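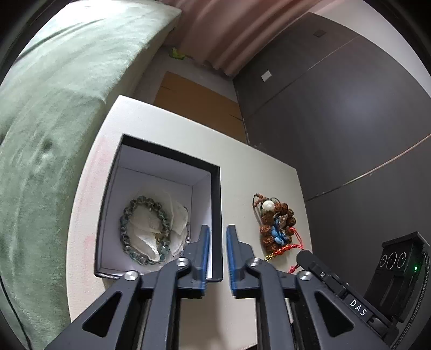
Talks > Speaker notes > Handling rules for hand-held grippers

Slot is 2 p.m. Nisreen Haddadin introduces. Start on the rules directly, skip the company slide.

1. Scope
These are the working rules we use at Renside for recording hand-held gripper tasks with small personal items. Jewelry, beads, cords, boxes with lining. They cover the operator, the tool and the table. They do not cover powered arms. Mireille Hamdan has that part after the break.

2. Before the first grasp
Check the finger pads. Both strips flat, no lifted corner. Close the fingers fully once and look at the line where the pads meet. If they meet at the tips only, stop and have the linkage adjusted.
Check the indicator on the sensor module. No light, no recording.
Wipe the lenses with a dry cloth. Solvent is not allowed on the module.
Route the cable on the outside of the forearm.

3. Table
Small table is fine. Keep items clear of each other so that a cord or tassel does not lie across the next grasp point. Marks on the table surface go in the log before the session starts. Otherwise they get blamed on the session.

4. Strung items
Pick up by a bead, never by the cord. Knots and pendants are not grasp points.
For a bracelet in an open box, approach from above and lift clear of the rim before moving sideways. Tissue stays in the box. If it comes up with the bracelet, put both down and mark the attempt as failed.
Slow down here. Vidico people will ask why a failed attempt is kept. Answer: rule 6.

5. Closing force
Light contact, then hold. No squeezing to correct a bad angle. Open, back off, try again.

6. Records
Every attempt is kept, including drops. In the Ratari set we logged 111 attempts, 80 clean. Deleting the rest would have hidden the cord problem.
An attempt has one start and one end. Do not join two.

7. Questions
Gloves: allowed if thin, noted in the log.
Second operator: yes, but a new log entry.
Handout is on the Azar share, rules 1 to 6 only.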